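キャンセル待ちリストの設定(教務担当者用)

このページでは、Trukatariで授業のキャンセル待ちリストを作る方法を説明します。対象は、教務担当者または学科の管理者の権限を持っている方です。教員の権限だけの方は、リストを見ることはできますが、設定を変えることはできません。

はじめに確認すること

キャンセル待ちリストは、授業に定員が入力されている場合だけ使えます。定員の欄が空いている授業は、システムの中では「制限なし」と同じ意味になりますから、待つ学生が出ません。また、履修登録の期間がまだ作られていない学期では、設定の画面そのものが表示されません。先に「学期の準備」のページをお読みください。

一つの授業のリストには、最大62人まで登録できます。この上限は学校の側で下げることができますが、上げることはできません。

リストを有効にする

1. 左のメニューから「授業」を開き、学期を選びます。
2. 設定したい授業の名前をクリックします。
3. 「登録」タブの中の「定員」に、数字が入っていることを確認します。
4. 「キャンセル待ちを受け付ける」にチェックを入れます。
5. 「待つ人数の上限」を入力します。空欄のままにすると、システムの上限が使われます。
6. 「保存」を押します。画面の上に緑色の帯が出れば、保存は終わりです。

注:同じ科目に複数のクラスがある場合、リストはクラスごとに別になります。科目全体で一つのリストを持つことは、現在の版ではできません。

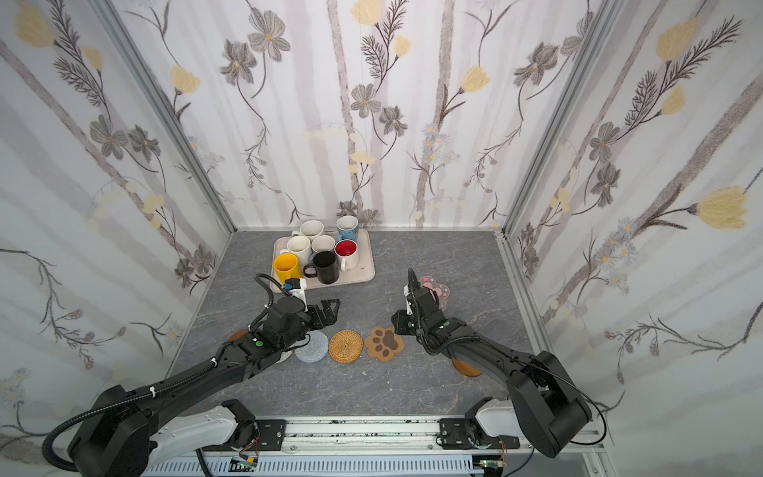 図1 トレーの上のマグカップ

順番の決め方を選ぶ

順番の決め方は、「登録」タブの下のほうにある「順番」で選びます。選べる方法は次の通りです。

申し込み順:学生がボタンを押した時刻の順に並びます。初めはこの方法になっています。
学年順:上の学年の学生が前に来ます。同じ学年の中では、申し込み順です。
手動:担当者が名前を動かして並べます。新しく申し込んだ学生は、いつも一番下に入ります。

学年順を選ぶときは、学生の学年の情報が新しくなっているかどうかを確認してください。学年の更新は夜に行われますので、日中に学籍の画面で直した学年は、翌朝まで順番に反映されません。例えば10月に編入した学生の学年が空欄の場合、その学生はリストの一番下に置かれます。間違いのように見えますが、システムは空欄を一番低い学年として扱っています。

注意:受付が始まった後で順番の決め方を変えると、今の順番は計算し直されます。前の順番に戻すボタンはありません。変える前に、「書き出し」からリストをファイルに保存することを強くおすすめします。

席が空いたときの動作

登録した学生が授業を取り消すと、席が一つ空きます。そのときにシステムが何をするかを、次の手順で決めます。

1. 「登録」タブで「席が空いたとき」を開きます。
2. 「自動で登録する」または「案内を送る」を選びます。
3. 「案内を送る」を選んだ場合は、返事の期限を入力します。初めの値は3日です。
4. 期限が過ぎたときに、次の学生へ進むか、担当者に知らせるかを選びます。
5. 「保存」を押します。

「自動で登録する」では、学生は何もしなくても授業に入ります。便利ですが、時間割が重なっている場合や、履修できる単位の上限を超える場合は登録されず、その学生は飛ばされて次の学生に進みます。飛ばされた学生はリストから消えません。名前の横に黄色い印が付き、その印にカーソルを置くと理由を読むことができます。

「案内を送る」では、学生にメールが届きます。メールの中のリンクを開き、学生が自分で「登録する」を押さなければなりません。期限の日の終わりは、学校の所在地の時刻で計算されます。留学先にいる学生には、この点を前もって伝えておくとよいと思います。

案内メールの文章を直す

メールの文章は、学科ごとに変えることができます。「設定」から「メールのひな形」を開き、「空席の案内」を選んでください。波かっこで囲まれた言葉(例えば{授業名}や{期限})は、送るときに本当の情報に置き換えられます。波かっこの中の文字は変えないでください。一文字でも違うと、そのままの形で学生に届いてしまいます。

直した後は、必ず「自分に送ってみる」を押して、届いたメールを読んでください。Bruvineのメール連携を使っている学校では、差出人の名前が連携側の設定になりますので、ひな形の画面で差出人を変えても効果がありません。

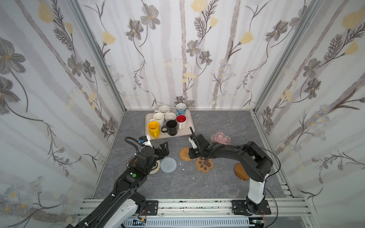 Liesbeth Stevens:返事の期限についてですが、私の学科では期限を2日に短くしたところ、休みの間に案内を受け取った学生が何人も席を失いました。休業日を数えない設定があることを、この手順のすぐそばに書いていただけると助かります。

ご指摘をありがとうございます。休業日を期限の計算から外すには、「設定」の「学年暦」で休業日を登録し、「期限の計算に休業日を含めない」にチェックを入れてください。この設定は学校全体に効きます。学科ごとに変えることはできませんので、ほかの学科の担当者と相談してから変えてください。すでに送られた案内の期限は、設定を変えても延びません。

学生を手動で登録する

リストの順番と関係なく学生を授業に入れたいことがあります。卒業に必要な科目の場合などです。

1. 授業の「キャンセル待ち」タブを開きます。
2. 学生の名前の右にあるメニューから「今すぐ登録」を選びます。
3. 定員を超える場合は確認の画面が出ます。理由を入力して「続ける」を押します。
4. 学生に知らせる場合は、「メールを送る」にチェックを入れてから「完了」を押します。

入力した理由は記録に残り、管理者はいつでも読むことができます。学生の画面には表示されません。

注意:この操作では、時間割の重なりは調べられません。先に学生の時間割を開いて、ご自分で確認してください。

リストを閉じる

履修登録の期間が終わっても、リストは自動では閉じません。閉じるときは、「登録」タブで「キャンセル待ちを受け付ける」のチェックを外します。すると、残っている学生をどうするかを聞かれます。「そのまま残す」を選ぶと、新しい申し込みだけが止まり、今いる学生への案内は続きます。「全員を外す」を選ぶと、案内も止まり、学生の画面から授業の名前が消えます。

返事を待っている案内がある間は、「全員を外す」を選べません。ボタンが灰色になっている場合は、「案内の状況」を開き、返事のない案内を取り消すか、期限が過ぎるまでお待ちください。

うまくいかないとき

学生の画面に「キャンセル待ちに入る」のボタンが出ない:
その学生の登録に保留が付いていないか、学籍の画面で確認してください。学費や書類の保留がある学生には、登録のボタンと同じように、このボタンも出ません。

席が空いているのに、案内が送られない:
前の学生の返事の期限がまだ残っている可能性があります。案内中の席は、ほかの学生には空席として表示されませんが、担当者の画面では空席の数に入っています。

同じ学生がリストに二回出ている:
学籍番号が二つ作られている場合に起こります。リストの中で直さずに、「学籍の統合」の手順を先に行ってください。統合が終わると、早いほうの申し込みの順番が残ります。

以上の方法で直らない場合は、授業の番号と、問題が起きた時刻を書いて、Kemppainenのサポート窓口にご連絡ください。画面の写しを付ける場合は、ほかの学生の名前が見えないようにしてからお送りください。

関連するページ:学期の準備、定員と教室の設定、登録の保留、学籍の統合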